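August, notebook for the tidy-up project

Got in after lunch and the room was already warm, so everything below was written between about four different drinks of water. Picking up where the last entry stopped: we have the two handhelds working, the calibration sheet is finally taped inside the cupboard door, and the Drodano scripts run on the club laptop without anyone having to babysit them. Big day for us!

Plan for the session was to get through the "clear the table" task with the round table instead of the long bench. The bench was fine for learning on, but every demo starts to look the same when the objects sit in a row and the person never has to reach around anything. The round one makes you move your feet. I like it a lot more, and my shoulders like it a lot less.

First hour was all setup. Marker check on both cubes, then the jaw zero (close, hold, open, hold, same as always), then a junk take that we throw away on purpose because the first take of the day is always stiff. The left one was reading open when it was closed, which scared me until I found the Ultham config still pointing at last month's file. Changed the path, ran it again, fine. Whoever reads this next: the right file is the one with "summer" in the name. I should delete the other one and I keep not doing it.

Then real takes. The rule we agreed on is one object per reach, a pause with the jaws open before you go in, and no talking with your hands between grabs (guilty). I did a block, swapped out for a break, did another block. By the end of the afternoon we had 89 takes saved, and 7 of those are marked bad in the sheet. Most of the bad ones are me moving too fast on the way back from the table, so the pose track jumps and then catches up a moment later. You can see it really clearly in the plot — a flat line, then a cliff.

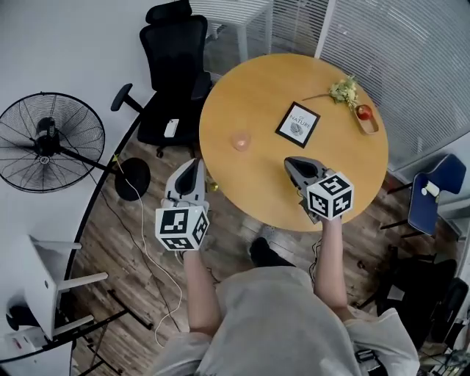 How slow is slow enough for the tracking to keep up? Slow enough that you could stop at any point of the reach without a jerk. We tried a metronome app set to 44 and moved one beat out, one beat to settle, one beat to close, and the jumps went away completely for that block.

The metronome also drove everyone up the wall, so we turned it off after that and tried to keep the rhythm in our heads. It mostly worked. I'd like to try it with one earbud next time so only the person doing the reaching has to suffer.

Other thing I want to get down before I forget: turning your wrist in so the cube faces your own body is bad, and I do it all the time with my left. The fix is to step around the table and leave the wrist alone. Sounds easy, and then you're three grabs in and your feet have gone to sleep and you're twisting again. I put a note about it at the top of the take sheet in big letters.

Training side. I kicked off a short run on the old bench takes, 300 steps, just to make sure the Shirazi loader still reads our folder layout after I renamed things. It does, after I put two of the names back the way they were (sorry). The loss went down the way you'd hope, and I'm not going to read anything into it at that length. The round table takes haven't gone in yet. They need to be trimmed first, and I want someone other than me to look at the borderline ones before we decide what's in and what's out.

The showcase people at Jolusow sent the final form, by the way. They want a one-paragraph summary and a list of what power we need at the stand. I wrote the paragraph, hated it, wrote it again. It's in the shared folder, please make it sound less like a toaster manual. Power list is still empty — somebody has to go and read the label on the arm's supply, and the storage room was locked when I tried.

Things for next time:

- trim the new takes and sort the bad ones into their own folder
- second pair of eyes on the borderline ones
- delete the old Ultham config (really)
- left-hand practice block, with the feet moving
- try the earbud metronome
- power list for the form

Both handhelds are back on the charging shelf, cubes facing up. Screws on the right cube felt a tiny bit loose when I put it away, so I snugged them down, which means the right one needs its marker check redone before anybody records with it. Small hex key is in the lid of the blue box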